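Medov Legwear Help Desk
Ticket 289
Opened: 27 July 2020
Order: 243
Product: Kutia footless tights, black, size 2
Status: Solved by customer
Category: Fit and wearing

Subject: Waistband rolls down under a dress, both pairs

First message from customer

Hello,

I bought two pairs of the Kutia tights in your summer sale and I have the same trouble with both. When I stand, the waist stays where it should. When I sit down and get up again, the top edge folds over to the outside and then rolls, until it is a thick cord below my belly. Under a loose dress I can live with it. Under my Zimusow dress, which is thin jersey and close to the body, it makes a line that everybody can see.

I have to wear this dress in October for a family wedding and I would like to dance in it and not go to the bathroom each half hour to pull.

I measured myself before the order and I am in the middle of size 2 in your table, so I do not think the size is wrong. The legs fit very well. The color is good, the ankle does not cut. It is only the waist.

What I tried before writing to you:

Pulling them higher, up to the ribs. It rolls later, but it rolls.
Wearing underwear over the tights. This helped, but the seam of the underwear shows in the dress.
Turning the label to the front, because I was not sure which side is the back. It was worse.
Washing by hand one time, in case there was something on the new fabric. No change.

Please tell me if this is a fault or if I do something wrong.

Reply from help desk

Thank you for your message and for telling us what you already tried. It saves time for both of us.

Could you please check the following and write back?

1. Lay the tights flat and look at the waistband from the inside. Is the stitching even all around, or is there a part where it is pulled tight?
2. Measure the waistband flat, without stretching, on both pairs.
3. Tell us if you wear another layer with them, for example a slip, and from which fabric.

The label on Kutia goes at the back, so you had it correct the first time.

Update from customer

1. The stitching looks even on both. I looked with a lamp.
2. The two pairs are the same, I cannot find a difference with my tape.
3. Yes, I wear a half slip from Hầu under the dress. It is smooth and slippery, with its own elastic. I did not mention it in my first message because I have worn it for years with other tights and never had a problem.

I also made a test at home. I wore the tights for 12 hours under a cotton skirt, without the slip, with a lot of sitting at my desk and a walk to the store. The waist folded a little bit at the top but did not roll. So maybe it is the slip, but I do not understand how.

Reply from help desk

This test is very useful. We think the two elastics are sitting at the same height. The waistband on Kutia is wide and soft, and the elastic of a half slip is normally narrow and firm. If the narrow one lies on the upper half of the wide one, it can push the edge down when you bend.

Please try one of these:

a) Put the slip lower, on the hip, so that its elastic is completely below the waistband of the tights.
b) Put the slip on first and the tights over it at the waist only, with the rest of the slip hanging outside. It takes some patience.
c) Wear a full slip with straps, which has no elastic at the waist.

If it still rolls without any slip under the Zimusow dress, you can send both pairs back. We accept them also after washing when it is a fault of the waistband.

Update from customer

I tried (a) first. It was better, but the slip was then too long and looked out from under the dress when I walked up the stairs. I could shorten it, but it is an old slip and I like it as it is.

I did not manage (b). Maybe I understood it wrong – I ended with the slip bunched at my back and had to start again.

For (c) I borrowed a full slip from my sister. I wore it with the tights and the Zimusow dress for a whole evening, dinner at the table and afterwards some dancing in the kitchen with my niece. The waistband stayed flat. In the mirror there was no line at the front. At the back there is a very small one, but I think this comes from the dress, which has a seam there.

So the tights are not faulty and I will keep both pairs. I will buy a full slip of my own before the wedding.

One small request: on the product page it says "stays in place under any outfit." I would write there that a half slip can be a problem. I spent a good part of my evenings on this and other customers will maybe not write to you, they will only be annoyed.

Reply from help desk

We are glad that it works now. We have sent your comment to the people who write the product pages and asked for a line about half slips. We cannot promise when it will be changed.

For washing: cold water, inside out, and please do not hang Kutia by the waistband, as the weight of the wet legs stretches it. Lay them over a rack at the middle.

We close the ticket. If the rolling comes back, reply to the same message and it will open again with all the history.

Attachments (1)

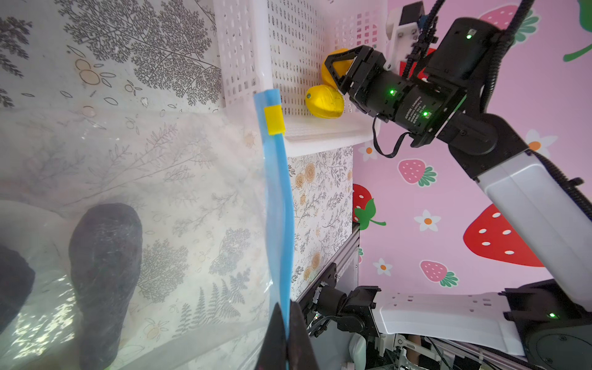 Clear zip-lock bag with blue zipper strip and yellow slider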